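Robot demonstration (teaching by showing)

Robot demonstration, also called teaching by showing, is the practice of getting a robot to do a job by having a person do it first. The person may push the robot's arm through the motions, drive it from a distance, or leave the robot out altogether and carry its grippers about by hand. What is recorded is later used to train a control program, which is then expected to manage without the person.

Contents
1 Background
2 Methods
3 Recording sessions
4 Difficulties
5 See also

Background

Early factory arms were taught by leading them from point to point and pressing a button at each stop. The arm repeated the points faithfully, including on mornings when the part had been left somewhere else. Later systems recorded whole movements along with camera pictures, so that the program could learn what the hand did and what it was looking at when it did it.

Methods

Hand guiding. The teacher takes hold of the arm and moves it. The method needs little equipment and a certain amount of shoulder. Its chief drawback is that the teacher tends to stand in front of the camera.

Remote control. The teacher works a second set of controls, and the robot copies. A matched pair of small arms is a common choice, as are joysticks and headsets. Operators new to the method often find that picking up a sock takes longer than they had allowed for. The Flostport trials gave each operator 2 practice days before any recording was kept.

Hand-held grippers. The teacher holds a gripper in each hand and does the job directly, at something near ordinary human speed. The position of each gripper is tracked, and a camera may be worn on the head. The robot need not be in the building. The Jalteo project at Irnadholm collected 2,185 recordings in this way, 326 of them of laundry.
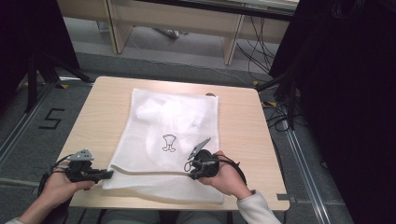 Two hand-held grippers over a mesh laundry bag with white cloth inside.

Recording sessions

A session usually consists of one task done many times with small changes: the bag turned, the cloth bunched differently, the table shifted. Tape on the floor is often used to mark positions. Cloth is a favourite subject — it never lies the same way twice — and netting is thought harder still, as a depth camera may see the mesh, the contents or neither. The Văduva task list sets out 61 household jobs, among them opening a zip, which people learn at about the age they learn to complain about it.

Difficulties

A program trained this way copies its teacher's habits as well as the skill. Pauses, second thoughts and needless pats of the cloth all go into the record, and some come out again in the robot. Tidying the recordings by hand is slow work and is commonly given to whoever joined last.

See also

Remote handling
Motion capture
Folding (laundry)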